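Tritar Household Guide > Games and Hobbies > Small Parts

Keeping Dice Together

Dice are easily lost because they roll under furniture and are seldom missed until the next game. A disposable paper cup is a suitable holder for a small set and may also serve as a shaker. Select one with a firm rolled rim and keep it beside the playing area.
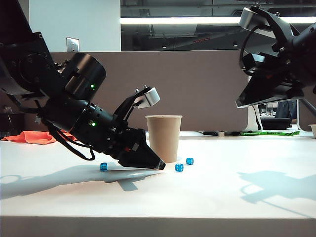
Before play ends, return all dice to the cup and check the floor within 2 feet of the table. Translucent dice are best searched for with a flashlight held low. Replace the cup when the rim softens. Damp cups should not be stored with cards or printed boards.

Comments (2)

Calado: We keep 28 dice for the school club. One cup was too small, so we use four.

plevlow_games: Does the flashlight work on carpet?

Related
Storing Playing Cards
Labels for Game Boxes
Cleaning a White Tabletop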